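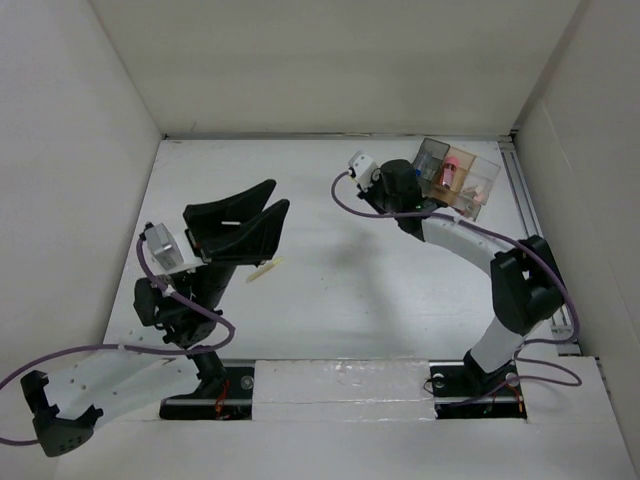
Showing video art at home is mostly a matter of getting the room dark enough, and I learned that by doing it badly for years. I used to think paint was the easy part. Everyone says white, so I went white on every surface I could reach, and then wondered why the blacks in every film looked like weak tea. The trouble is bounce. With a pale grey wall at the back and white everywhere else, white left, white right and a flat white floor, light gets thrown about between the lot of them, and the grey you chose so carefully can't do much for you. If you only change one thing, change the floor! A dark rug in front of the picture did more for my back room than a new projector would have.

Curtains next. I hang mine on a track that curves round at both ends, so the fabric goes right back to the wall and there's no bright stripe down the side. Lined cotton is fine if you double it. I make the hem long enough to just touch the floor and I weigh it down with a length of old chain sewn into the bottom (wash it first, mine left rust on the lining).

For the wall itself, fill every dent before you paint. You won't see them in daylight, but a slow film with a lot of sky in it will find each one for you. I sand with a block, wipe down with a barely damp cloth, then roll on two thin coats of dead matt. Never satin. I did one room in satin and there was a hot spot in the middle of the picture like somebody holding a torch behind it.

Measuring up: I use masking tape to mark the four corners of the picture and leave it there for an evening before I commit to anything. Mine ended up with its bottom edge 60 cm off the floor, which suits people on low chairs. If your visitors will be standing and wandering in and out, as they do with looped work, go 40 cm higher and they'll stop throwing head shadows across it.

My friend Lorna Abella runs little evenings in her garage at Vakgate, and she put me on to felt pads under the projector shelf. Cut them from an old felted jumper. They take out the hum that a shelf passes into a stud wall, and if you show anything quiet you'll be very glad of them. She also puts the speakers on a folded bath towel, which looks dreadful and sounds lovely.

Cables. I run them along the skirting and hold them with the small adhesive clips, one at each corner and one wherever the cable starts to sag. Label both ends. I once spent the whole first half of a screening behind a sofa with my phone light between my teeth, and poor Mingxuan Tian had brought his own film on a stick and was being very polite about it.

Dust is the other thing. Clean the filter before every showing, with a soft paintbrush you keep for nothing else, and leave the lens alone unless there's a mark you can see on the wall. If there is, use a blower first and a proper lens cloth second. Kitchen roll scratches.

Last of all, chairs that creak go in the back row with a drop of candle wax rubbed into the joints. And switch the fridge off if it's next door, but put your car keys inside it so you can't go home without switching it back on.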